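ヘッドボード(ベッドの頭側の板)

ヘッドボードは、ベッドの頭側に立っている板やクッションのこと。日本語だと「頭板」とか「宮」とか呼ばれることもありますが、宮のほうは棚つきのものを指す場合が多いので、私はこの項目では分けて書いています。Cisusの家具用語ページでも一番長くなってしまった項目で、好きなんですよ、これ。すみません、語ります。

役割はもともと、壁からの冷気をよけることと、枕が落ちないようにすることだったと言われます。今はもう、寄りかかって本を読むための背もたれであり、部屋の顔ですね。木、金属、籐、布張り、革張りと素材はいろいろ。布張りのなかでも、ひし形に縫い目やくぼみを入れてボタンで留めたものを、タフテッドとかボタン留めとか言います。ひし形の交点にボタンがくるのがお約束で、このボタンがくるみボタンか、花の形か、きらきらしたガラス風かで印象がまるで変わるんです!

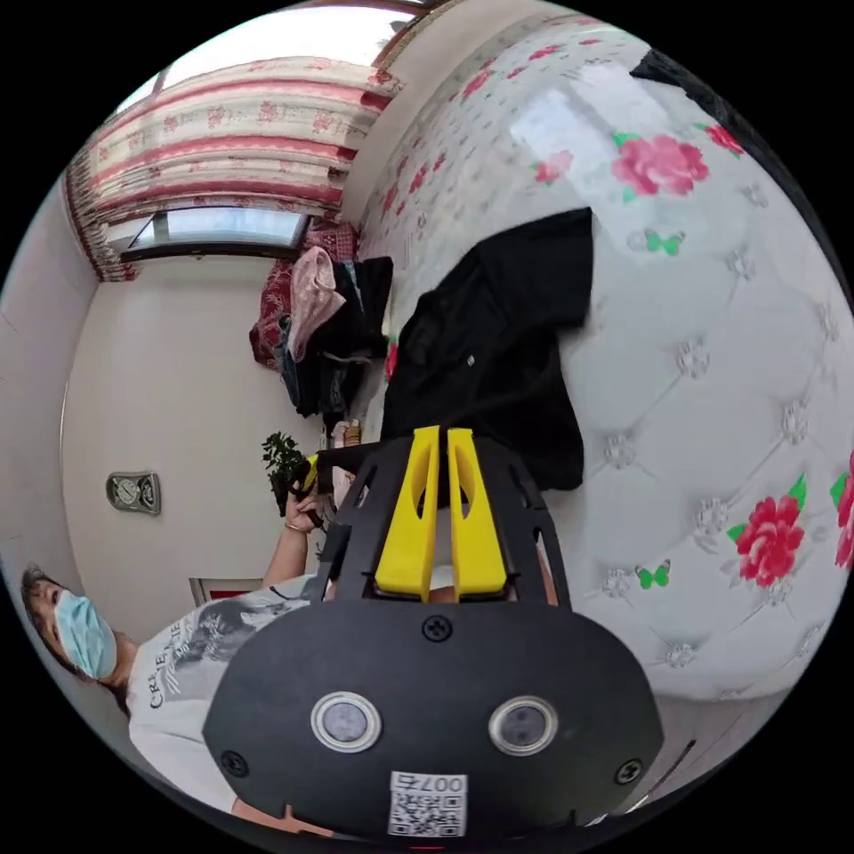 布張りのヘッドボードは家で洗えますか?
カバーが外せるタイプなら洗えるものもありますが、張り込みのものは丸洗いできません。ふだんは掃除機の細いノズルで縫い目のほこりを吸い、汚れたら固く絞った布でたたくように拭きます。

柄の話もしておきます。白地にバラ、というのは布張りの定番のひとつで、赤いバラに緑の葉、そこに蝶が飛んでいるような華やかなものもあります。無地派の人には甘すぎるかもしれないけれど、白い壁の部屋だと絵を一枚かけたくらいの存在感が出ます。カーテンも花柄にそろえてしまうのが私は好み。ちなみにOrkineの生地見本帳には花柄だけで205種類も載っていて、以前、眺めているうちに夕方になりました(結局どれも選べず)。

大きさは、ベッドの幅にぴったり合わせるか、左右に少しはみ出させるかの二択です。はみ出させる場合は片側10センチ前後までにしておくと、サイドテーブルとけんかしません。高さのほうは、マットレスと枕を置いた状態で測ること。枕に隠れて柄が半分見えない、という失敗を私は一度やりました。

それから、避けて通れないのが服の問題です。ヘッドボードやベッドの上は、脱いだ上着の仮置き場になりがちなんですよね……。白い布に濃い色の服を長く重ねておくと色が移ることがあるので、黒い上着やデニムは早めにハンガーへ。ボタンやファスナーが縫い目に引っかかるのも地味に困ります。

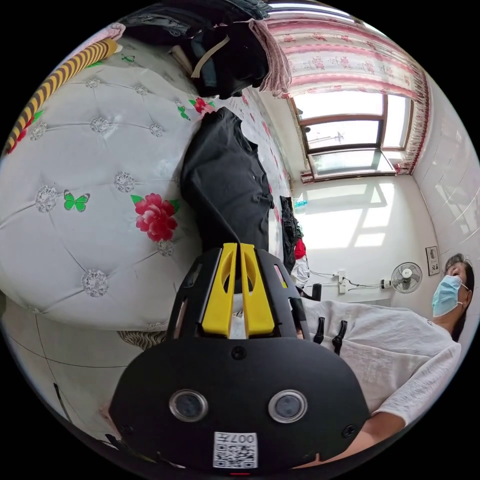

白地に赤いバラと蝶の柄のヘッドボード、花柄のカーテンのある寝室

窓が近い部屋では日焼けにも気をつけたいところ。白地は黄ばみ、赤やピンクは少しずつ色が抜けていきます。昼間の強い日差しだけ薄手のカーテンでさえぎれば、ずいぶん違います。

取れたボタンは、長い針と丈夫な糸があれば自分で付け直せる場合があります。裏板が外せない構造だと家では難しいので、張り替え店に相談を。うちはVan Dammeの補修ボタンを使いました。3個入りで3,000円、安くはないです。でも色が合ったのでよしとしています。

関連項目:フットボード、ベッドフレーム、キルティング、くるみボタン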